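The Word Count Problem: How a Small Press Edits Young Adult Science Fiction

By Rehema Mushi

Lastevero receives manuscripts in two windows, one in February and one in July. The press publishes young adult science fiction and a smaller number of fantasy titles. Its list runs to five new books a year. The July window this year brought in 270 submissions, most of them first novels, and most of those the opening volume of a planned series.

Wycliffe Masanja has run the editorial side since the press split from its parent company, Tatex. He reads the first chapter of each submission before he reads the cover letter. The synopsis comes last. His reader's report has a fixed layout: point of view, age of the lead, stated goal of the lead, page on which the goal appears, and page on which something prevents it. If the last two numbers are far apart, the manuscript usually goes back.

The press does not set an upper age for its readers. It does set one for its leads, who must be under eighteen when the book opens. A lead may grow older in the course of a series, and two of the current series depend on this. In Nurhan Ateş's "The Salt Register," the narrator is eleven in the first volume and sixteen in the third. Ateş wrote the three books in order and revised them in reverse. The method let her remove facts from the first book that the narrator could not yet have known.

Her first draft of volume one opened with 800 words on the water laws of a settlement called Koech. The published version opens with the narrator carrying a forged ration card through a gate. The water laws now appear in four places, the longest a paragraph in chapter six. Ateş kept the original passage in a separate file and consulted it while drafting the sequels. She estimates that half of what it contained never reached print in any form.

Masanja calls this kind of passage a ledger. A ledger records how the world works: who governs, what is scarce, what is forbidden, what the machines can do. The writer needs one. In his view the reader needs a small part of it, delivered at the point where a character has to act on it. The difficulty in books for younger readers is that the lead often has no power, and so has few occasions to act on anything. An orphan in a labor camp can be told the rules by a guard. That is a lecture with a uniform on. The stronger draft has the orphan break a rule on page three and pay for it on page four.
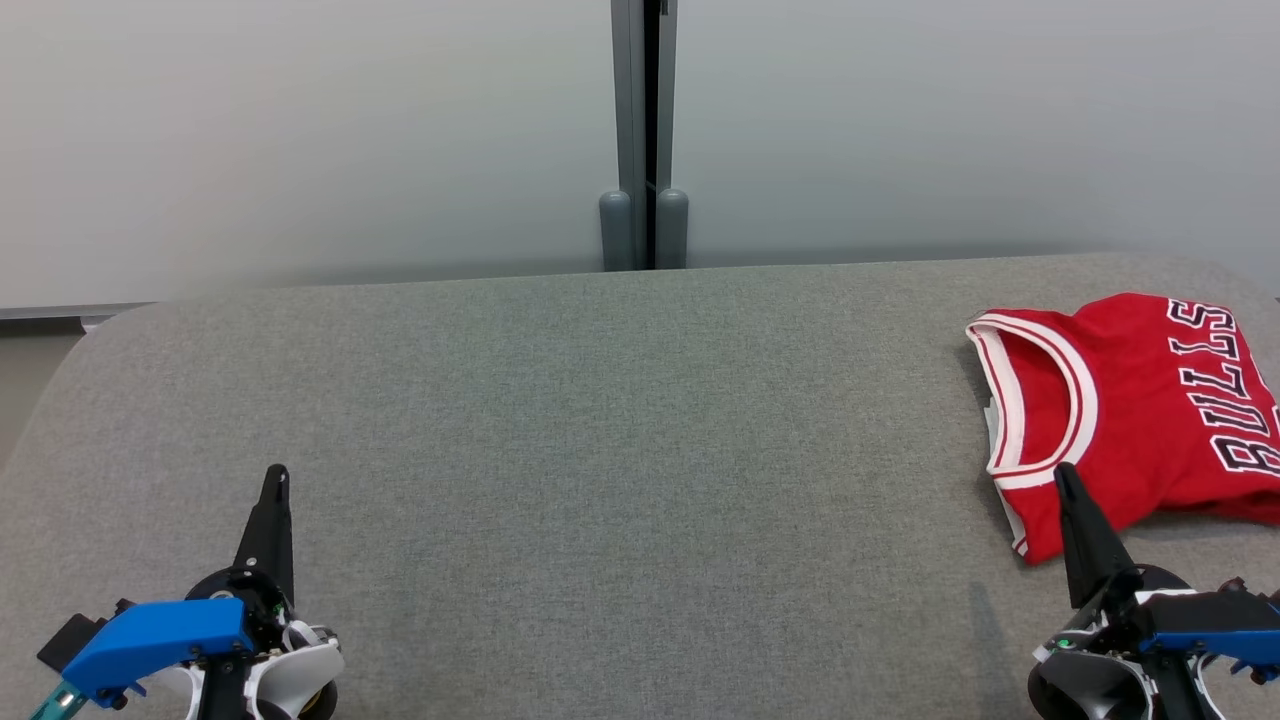

Does a first volume have to resolve its plot if a second volume is already under contract?

Lastevero asks for one closed question per book. The larger conflict may stay open, but the goal stated in the opening chapters must be reached, lost or given up by the last page. The clause is in the standard contract and has been there since the second season.

The reason is partly commercial. Sales of a second volume depend on how many readers finished the first, and library buyers in particular ask whether a book can be lent alone. Victor Kaijage, who handles library and school orders, keeps a list of series that were abandoned by their publishers after one volume. He sends it to new authors with their contracts.

Montri Khamphan's "Bamell" shows how the clause works in practice. The novel follows a mechanic's apprentice on a freight station who wants her brother's name taken off a penal roll. The station is at war for the whole of the book and still at war when it ends. The name comes off the roll in the second-to-last chapter, by a method the apprentice regrets. Khamphan's original ending stopped one scene earlier, with the clerk's hand on the page. Masanja asked for the next scene. Khamphan delivered it in 800 words and cut nothing to make room.

The two disagreed for longer over the prologue, a battle seen by a pilot who dies in it and is not mentioned again. Khamphan argued that it set the scale of the war. Masanja argued that a reader attaches to the first person named. The prologue was moved to the middle of the book and retold by a survivor who has the date wrong. The apprentice notices the error, and the plot of the second volume starts from it.

Copyediting takes six weeks. The copyeditor builds a style sheet for invented terms, ranks, slang and units of time, and the author signs it before page proofs. For a series, the sheet passes from one volume to the next. The sheet for "The Salt Register" is now longer than its first chapter. It has separate entries for "gate" and "Gate."

The next reading window opens in February. Submissions should include the full manuscript and a synopsis of one page.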